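Student Project Report: Printing in the Dark
Seidu Appiah and Signe Forsberg, 2 May 2024

Our aim was to make black and white prints from negatives shot around Ekbridge harbour, using a 1970 enlarger that had opinions of its own. We exposed 66 test strips. The grey we wanted showed up on the last one, well after our enthusiasm had left the building.

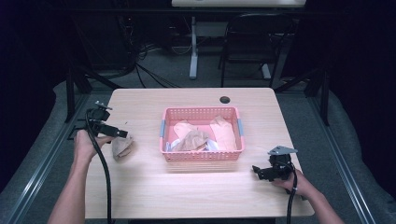

Focus was the next trouble. The enlarger head crept downward during long exposures, so every boat came out with a faint twin. Signe fixed it with a folded bus ticket, which we have listed under equipment.

Our tutor, Joana Simões, preferred the blurry ones. We have kept both sets, and the sharp prints will hang in the Torvik hallway in October.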